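Dunutach Community Choir
Minutes of the March general meeting

Meeting opened at 7:05 p.m. in the upstairs room at the Civesska Hall. Apologies had come in from two altos and most of the bass section, who were stuck behind the bridge works. We had enough for a vote all the same.

Minutes of the last meeting
Accepted with one correction. The spring piece is in D major, and the minutes had it in D minor, which would have been a much gloomier concert!

Winter concert report
What a night it was. We sold 195 tickets, the best we have ever done for a winter program, and the hall had to bring chairs up from the basement before the second half. The carol medley got people singing along in the balcony. Several members said they had heard from neighbors the next day asking when we sing again.

The sound in the back rows was a bit muddy on the softer numbers. The music director would like to try the risers two feet farther forward next time, and the sopranos asked if the side curtains could be left open. Agreed to test both at the April rehearsal in the hall.

Money
Balance at the end of February was $238 in the small account, with the concert takings still to be moved across. Printing came in under what we set aside. Sheet music went over — the Matsuda arrangements are sold per copy and we had more new singers than planned, a very happy problem to have. Dues stay as they are through summer. A reminder will go out to those who haven't paid for the spring term, and anyone who finds it hard this season should have a quiet word at the door.

Spring program
Long and lively discussion. The list so far is the D major piece, three folk songs, the Matsuda lullaby set, and a closer still to be picked. Two closers were put forward. The first is the river song we did four years ago, which many people know by heart. The second is a new gospel number with a clapping section that the tenors have already been practicing in the parking lot. Show of hands was 11 for the river song and more than double that for the gospel number, so gospel it is.

The lullaby set needs a small group for the middle verse. Anyone who wants to try for it can stay after rehearsal over the next few weeks. No solo experience needed, and first-year members are very welcome to have a go.
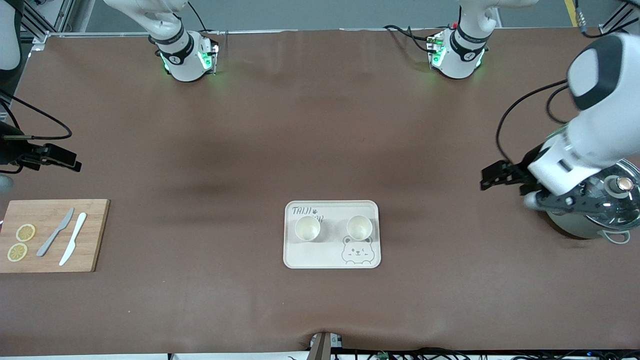

Members asked for practice tracks again. These were a huge help in the fall, above all for people who don't read music. Tracks for the folk songs are ready now. The lullabies will follow once the piano part is recorded, and the second sopranos asked for theirs a little slower if possible.

Tusimstead trip
The choir in Tusimstead has invited us to share a concert in early summer, and the room was delighted. They have 112 singers on their books, so the joint pieces should be something to hear. They offer a hot supper and a place to change. We would sing four numbers alone and two with them.

Open questions are the bus, the start time, and whether families can ride along. One bus holds around fifty, so we need to know soon who is coming. A sign-up sheet will be on the piano until the end of the month. Motion to accept the invitation passed with no votes against and quite a bit of cheering.

Concert dress
Stay with all black, with a scarf or tie in any shade of green. Somebody asked if teal counts. After some back and forth, teal counts.

Other business
— The upstairs piano is due for tuning. The hall will pay half.
— Folders: please write your name inside the cover. Nine were left behind after the concert and six are still in the closet.
— Warm-ups start at 6:45 from now on, rehearsal proper at 7:00.
— Throat lozenges wrappers off the risers, please.
— A new member asked about a beginners' evening on reading music. Lots of interest. To be put on the list for next time, with a couple of possible dates.

Next meeting in May, same room, after rehearsal.

Closed at 8:40 p.m., followed by one run through the gospel number for anyone who wanted to stay. Nearly everyone did.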